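I'd been at Rinanari for less than an hour when the arm did the thing I'd come to see, and I very nearly missed it because I was hunting for a biscuit.

There wasn't a bang. I'd been hoping for one, if I'm honest with you, as a bang is so much easier to write up. The arm came down over the blocks, stopped, and then carried on by a hair when it had no business moving. Liudmyla Kravets hit the red button before I'd even looked up.

"That's it," she said, quite cheerfully. "That's the creep."

The creep, as everyone there calls it, first turned up in January. The job is simple enough to explain to my mum (I've tried): you type an instruction, such as put the green star next to the blue cube, and the arm nudges things about until it's satisfied. No grabbing, only pushing. It had been doing this all winter without so much as a scratch on the board. Then on 18th January it pressed straight down on a block during run 2062 and kept pressing. The block split, the finger bent, and Ramil Rivera, who had his hand near the table to straighten something, got a bruised thumb and a proper fright.

It could have been a lot worse, and he knows it. He showed me the thumb, which looked perfectly fine by then, and I made sympathetic noises anyway.

So what happened? The software that plans the moves, a package called Cuvov, keeps a note of how high the tip is above the wood. After a stop, it's meant to throw the old note away and ask the arm afresh. An update had broken that bit. If you stopped the arm and restarted it within two seconds, it went on trusting the old height, and each quick restart put it out by a touch more. You'd never spot it on a single go. Do it over and over on a busy afternoon, though, and the tip thinks it's floating happily when it's nearly on the board!
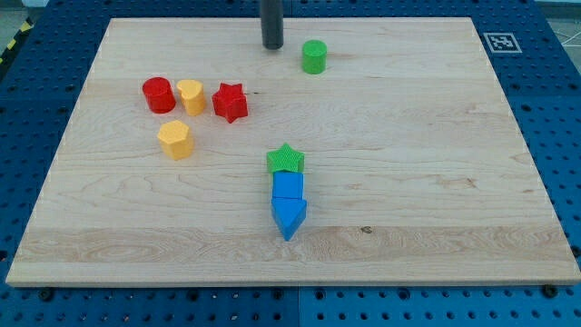 Ramil reckons the software was only half of it, and that the real fault was people getting used to leaning in while the arm was standing still. He told me he'd read the safety sheet, signed it, and stopped thinking about it by the end of the week. A stopped arm looks like a switched-off arm, he said, and he'd have sworn blind that he always checked the light first.

I found that a bit chilling, mostly as I'd leaned over a table myself at another lab, Abella, last spring and never gave the light a thought.

The repair took ages to find and hardly any time to do. Liudmyla went through 66 logs on her own, with a ruler and a great deal of tea, before she noticed that the bad runs all followed a quick restart. Now the arm won't move until it has measured its height again, and there's a limit on how hard it can push downwards. There's also a new rule, which is the one they all moan about: two people have to agree before anyone reaches over the board. I watched them do it all morning. "Clear?" "Clear." It sounds daft for the first ten minutes and then you stop hearing it, and that worries Liudmyla a little.

She'd brought the creep back on purpose for my visit, by the way, with the old software, the push limit turned right down and all of us standing well back. She wants to send the recording to the people at Ostia, who use the same version and haven't had any trouble so far. Or haven't noticed any, she added.

I asked whether she trusted the arm now. She thought about it for longer than I expected, then asked me to move my bag away from the table.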